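Flestura working group, minutes of the October planning follow-up

I took notes again, so blame me for the spelling. We met in the small room at Mateck and started late over the projector cable.

Old business first. The Cidum training run finished, and we finally have numbers we like! The lid policy learned from 810 demonstrations and we stopped at 3000 steps (I wanted to keep going, got outvoted, fine). We tested it over 100 trials and the misses mostly came from approaching the lid too low. I said that smells like a camera angle problem. Others think it's the demos, and we went back and forth on it for longer than the agenda allowed.

Agreed: rerun the same test with the start pose moved 5 cm higher, everything else left alone. No new data until that's in.

Ackroyd wants the closing task added to the write-up too. I'm all for it, but we have to settle what counts as closed first – latched, or just down? We went with latched.

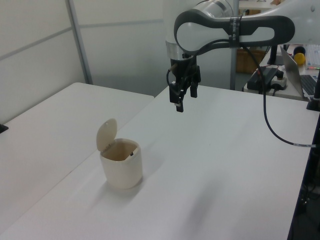

Mateck, 07/02/2022

Start pose for the rerun: lid open, gripper up and to the right of the bin, fingers pointing down and a little apart. Please use it for the closing trials as well, so we can compare the two (and write down any resets, I keep finding gaps in the log!).

Still open: who writes the methods section, and whether failed grasps go in the main table or the appendix. I'll send a draft of the table before we meet again.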